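Medano Inflatable Dock Platform, Six-Month Review
Posted 2023-01-09

We bought the Medano platform in April to use as a swim dock and as a place to step off our small sloop at anchor. It went in the water most weekends through the fall, in salt water and on one lake trip.

Setup is simple. The hand pump that comes with it takes 20 minutes to reach full pressure, and the last part is hard work. A 12-volt pump is worth buying if your boat has the battery for it. Once full, the deck is stiff enough for two adults to stand at one end without it folding.

The deck pad is the best part. It grips well under bare feet and doesn't get too hot at midday. We owned a Letia platform before this one, and its pad started to peel in the second season. The Medano pad is still flat at every corner.

It weighs 35 pounds in the bag, so getting it up from the cabin is a job for two people. The bag itself is too tight. You have to squeeze out nearly all the air and fold the sides in evenly, or the zipper won't close.
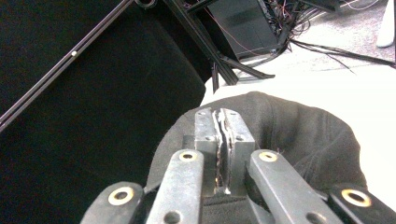 The tie-down rings are stainless and have not rusted, but there are only four. I would have liked two more along the sides — with four, the platform swings into the hull when the wind shifts. A pair of small fenders fixed that for us.

One valve leaked slowly from the start. Medano mailed a new one and the wrench to fit it, and it has held air fine after the swap.

I would buy it again for a boat with deck storage. On anything smaller, look for a lighter one.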